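Mazo de montaje Kastel, cabeza de haya

El mazo Kastel está pensado para el montaje de muebles y para trabajos de banco en los que un martillo metálico dejaría marca. Se fabrica en el taller de Meler y se vende por unidades o en lotes de 5.

## Características

- Cabeza y mango torneados en haya
- Peso: 457 g
- Acabado: aceite de linaza en el mango, cabeza sin tratar
- Garantía: 2 años

La cabeza se deja sin barniz porque el barniz salta con los primeros golpes y ensucia la pieza. Con el uso la testa se aplasta un poco y coge color, cosa normal que no afecta al golpe.
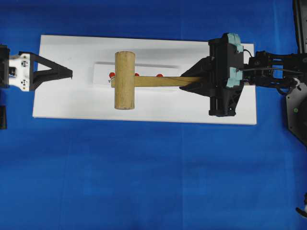

## Uso recomendado

Sirve para encajar espigas, tacos y lengüetas, cerrar cajones encolados y asentar tableros. También se puede usar con formones de mango de madera. No es adecuado para clavar ni para golpear cantos metálicos, que astillan la testa en poco tiempo.

En maderas blandas como el pino o el chopo conviene interponer un retal. Para trabajos continuados con formón recomendamos el modelo Grurnalero, más pesado y con mango de fresno.

## Conservación

Guardar en lugar seco y lejos de radiadores. Una o dos veces al año se pasa una lija fina por el borde de la cabeza y se da una mano de aceite al mango.

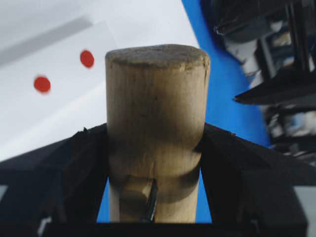
Si aparece una grieta que llegue al cuello, el mazo debe retirarse. Las fisuras superficiales de la testa no tienen importancia.

## Pedidos y envío

Los pedidos salen del taller en un plazo de 7 días laborables. En agosto el taller cierra y los encargos se preparan en septiembre. El distribuidor Georgiev tiene existencias propias y puede servir antes las unidades sueltas.

Los mangos de repuesto no se venden por separado.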